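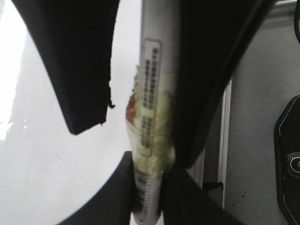 According to Yasmine Lamrani, the best work table is one you can draw on. She has said so to almost everyone who has ordered from Gundaleo, the little lunch counter she runs out of the old Polergate building, and she said it to me twice before I had my coat off.

The table is white and glossy and gets wiped down every night. What she loves is the marker habit. A loop goes on the tabletop wherever a finished roll is meant to land, and the wrapped ones wait there until the labels have been checked. "I tried trays, I tried tape, I even tried little paper mats," she told me, laughing. "Then one Tuesday I just grabbed a marker and drew a circle. Well, sort of a circle!"
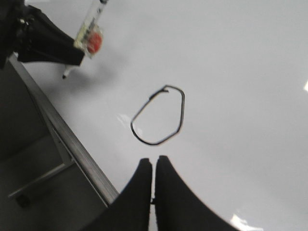 A marker loop on the white tabletop.

We got to talking about wrapping, which she could happily do all afternoon (and very nearly did). The film has to be snug, she says, but if you pull too hard the filling creeps toward the ends and you have to start over. Last November the counter sent out 2,537 rolls, and she checked the label on every one. 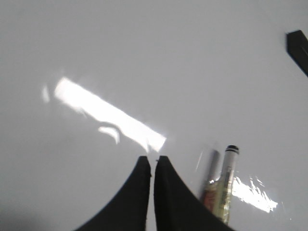
Her mother kept a table just like it, she went on, only smaller, and the whole family wrote on it: phone numbers, grocery lists, who owed whom a dollar. "You wipe it off and it's a new day," she said, and then she got up to see about the rice.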